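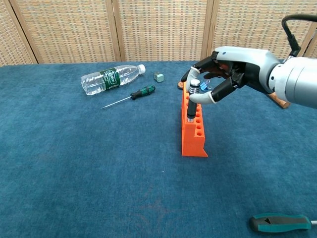 Metal cylinder upright in an orange rack, robotic hand at the top

Decent dinner in Maltcombe that isn't on the main drag?
Posted by Costel Tomić, 9/27/25

We're in Maltcombe for two nights for my mother-in-law's birthday. I've been to the harbour end before and paid $82 for a plate of barramundi with a view of a car park. Everyone keeps telling me the good places have moved out past the old rail yards, but nobody's directory seems to agree on which ones are still open. There'll be six of us, one vegetarian, one who thinks pepper is spicy. Somewhere with parking and chairs that have backs, please. Is Rozīte worth the drive, or is it just people being loyal?

Tarmo Strazds
Bit of both. Rozīte is in the old bakery on the Stovik road, 14 minutes out if you don't get stuck at the level crossing, and you will. The smoked pork with caraway cabbage is what you go for. Vegetarians get a mushroom and barley thing that sounds like penance and isn't. Your pepper person can have the potato pancakes, plain, sour cream on the side, and will probably want to move in.
Book. They changed the hours in June and now shut the kitchen at 8.30, a fact they have written on a small card inside the door, where it can be read by people who've already arrived. Chairs have backs. The parking is gravel and a matter of opinion.
If it's full, Skavex is further along in the old tyre shop. Good flatbreads, good beer, and a playlist somebody is very proud of. I wouldn't take my mother-in-law, but I don't know yours.

gravelrash
skavex is overrated, waited ages for a flatbread. parking ok

dot_in_maltcombe
We took my dad to Rozīte for his birthday and they did a honey cake if you ring the day before. Ask for the back room, the front one is all hard surfaces and you'll be shouting by the entrees. No split bills, so work out who's paying in the car. Also the menu board says cards are fine, but the machine had other ideas when we went, so bring some cash.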